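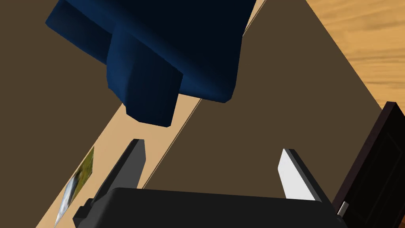

4.2 What "never" means in a food interview

The claim that famous people have firm food dislikes rests almost entirely on interviews. A chef, a relative or a former member of staff tells a reporter that so-and-so will not touch garlic, and the remark is repeated until it is treated as a fact about the person's diet. Earlier work has taken these remarks more or less at face value and used them to argue that food dislikes are stable across adult life. We doubt that the material can carry that weight, and this section sets out why.

Our sample is 200 articles from the Kekska archive, which collects lifestyle and food pieces from English-language magazines. To be included, an article had to name a dish or ingredient that a public figure was said to avoid. Between them the articles contain 664 separate statements of avoidance, which we coded with the Prollamer scheme. The scheme asks who made the statement, how strong the wording is, and whether any occasion is given on which the food was offered and turned down.

The last of these proved the hardest to fill in. Only 82 statements came with an occasion of any kind, and many of those were thin: a dinner "years ago", a tour on which "they tried to serve it". The rest were bare. They told us that the person hates oysters and then moved on to what the person likes for breakfast. A reader who wants to know whether the oysters were ever refused is left with the word of whoever was being interviewed.

That would matter less if the speakers were mostly talking about themselves, but in this archive the second-hand statement is the normal case. Family members and cooks are the favorite sources, and both have reasons to say something tidy. A cook who worked for a household for one season can still be quoted on its tastes long after leaving. A relative with a cookbook to sell is asked the same question at every stop and will, understandably, have an answer ready. We do not suggest that these people are lying. A polished answer given many times is a different kind of evidence from a record of meals, and the two have been mixed together too freely.

Wording raises a second problem. "Never" and "would never" were coded as strong avoidance, in line with the Prollamer manual, but the coders were uneasy about this and so are we. In several articles the strong claim in the headline shrinks in the body of the text to something like "not a big fan". In others the reason offered has little to do with taste. Spaghetti is avoided at public events because it is messy. Raw shellfish is avoided before travel because a bad batch would ruin the week. Strong chilies are left out of a banquet menu because the host cannot know who will be at the table. Each of these is a rule about an occasion, and none of them tells us what the person eats at home on a quiet night. Earlier authors counted them all as dislikes.

It could be argued that errors of this sort wash out in a large enough sample. They might, if they ran in both directions. Ours seem to run in one. Magazines print that a person cannot stand a food; they rarely print that the person has no strong view of it, and we found no article whose main point was that someone had come around to a food once refused. A change of mind is a duller story - or perhaps it contradicts a story the same magazine ran before. Either way, an archive that leaves out changes of mind will make dislikes look stable whether or not they are.

The best case for the other side is the set of menus from Fang, a restaurant in Tallano that kept written notes on the requests of regular guests. These have been cited as independent support for the interview material. We read the notes and were less impressed. Only 2 guests appear both there and in the Kekska articles. For one of them the note agrees with the interview. For the other, the note asks for the very ingredient the interview says is banned, in a side dish, in January. It is possible that the side dish was meant for someone else at the table, and we make no more of it than that. But a support that consists of one match and one mismatch is no support at all.

We therefore use the statements in what follows only as evidence of what magazines print about eating. Where Section 5 speaks of an "avoided" food, the word should be read as short for "reported as avoided". Readers who think the distinction fussy are invited to try the same exercise on themselves: list the foods you say you never eat, then check a month of receipts.

Figure 2. Simulated view of a two-finger gripper, fingers spread, beneath a large dark blue object.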